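Fruit Waste in the Dining Hall at Brestville College
Project report, Food and Society module
Said Amrani and Iman Bennani

1. Introduction

The dining hall at Brestville College serves lunch to 800 students on each teaching day. Fruit is included in the price of every meal, and a large share of it is returned uneaten. The purpose of this project was to find out why students take fruit that they do not eat, and whether small changes in the way it is offered would reduce the amount thrown away.

The work was limited to lunch service. Breakfast is run by a separate supplier, Vimen, whose records were not available to us.

2. Method

The study lasted six weeks. In the first half, fruit was served as usual, from a single basket placed beside the tills. In the second half, the basket was moved to the start of the counter and students were invited to come back for fruit at the end of their meal. Returned fruit was weighed each day after service, and the weights were entered on a sheet kept in the kitchen office.

In addition, 13 students were interviewed. Each interview took place in the Fuentealba reading room and followed the same set of questions. Answers were written down by one author and checked by the other on the same day.

3. Results

The weight of returned fruit fell during the second half of the study. The fall was clearest for apples and pears. Bananas were returned less often in both periods – several students said that they put them in a bag for later.

The interviews suggested two main causes. The first was habit: students picked up fruit at the till without deciding whether they wanted it. The second was time. Those with a class straight after lunch said that an apple took too long to eat, and most of them left it on the tray.

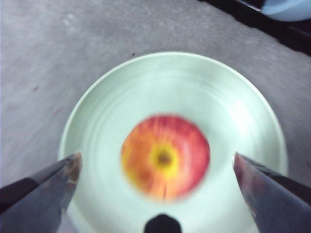

Some students also said that they would choose fruit more often if it were cut into pieces. The kitchen manager explained that this had been tried before, at the Zirnent site, and was stopped owing to the extra staff hours required.

4. Limits of the study

Records for one Tuesday are missing, as the scales were in use elsewhere. The weather was also warmer in the second half, which may have affected how much fruit was eaten. The number of interviews was small, and first-year students were not well represented.

5. Recommendations

It is recommended that the basket remain at the start of the counter and that untouched whole fruit be offered again at the afternoon break, subject to the kitchen's hygiene rules. A further trial of cut fruit on one day each week should be discussed with the kitchen before the start of the next term.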